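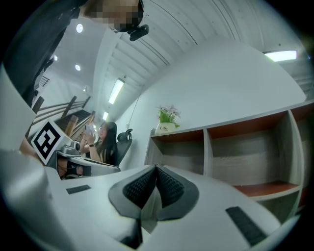
3.2 Lighting and seating in the shared room

The second site was the Traltton building, where the ground floor is used as a shared workroom. Unlike the rooms at Bukum and Tamiru, it has no separate area for breaks. People stay in the same chairs to work, make calls and rest, and this affects how long they sit under the same lights.

We recorded two things at each site: the type of ceiling light over each seat, and whether the person sitting there was looking at a desk screen, a paper or a phone. Phone use was noted separately because the angle of the head differs. A person reading at a desk looks down, and the brow shades the eyes from the ceiling. A person who lifts a phone to face height looks straight ahead or slightly up, and a bright panel further along the room can then fall within view. Wongsuwan treated this as a minor effect in the Prakell study, where most seats faced a wall.

Figure 3. Ceiling lights at the Traltton site, with a seated person using a phone. Round recessed lights and rectangular fluorescent panels are set in the same ribbed ceiling. The staircase is on the left.

The two kinds of light in Figure 3 were treated as separate sources. The panels are much larger than the round lights and were the ones people mentioned when asked about glare. The white ceiling and the white walls by the staircase were entered as pale surfaces in the room record. The dark metal railings were left out of the calculation.

Light level was measured at seat height and again at eye height, with the meter held level and then tilted back by 20 degrees to stand for the raised head. Each reading was repeated 4 times and the mean was used. The highest mean at Traltton was 900 lux, at eye height with the meter tilted. Readings taken on the stairs are given in the appendix and are not discussed further.

Chairs were grouped by back height only. High-backed office chairs with a headrest, as in Figure 3, allow the sitter to lean back while holding a phone up, and we expected longer phone use in them. The records give weak support for this. Periods of phone use of more than 90 seconds were more common in high-backed chairs at Traltton, but the difference was small at Bukum and absent at Tamiru, where the chairs are older and several would not recline.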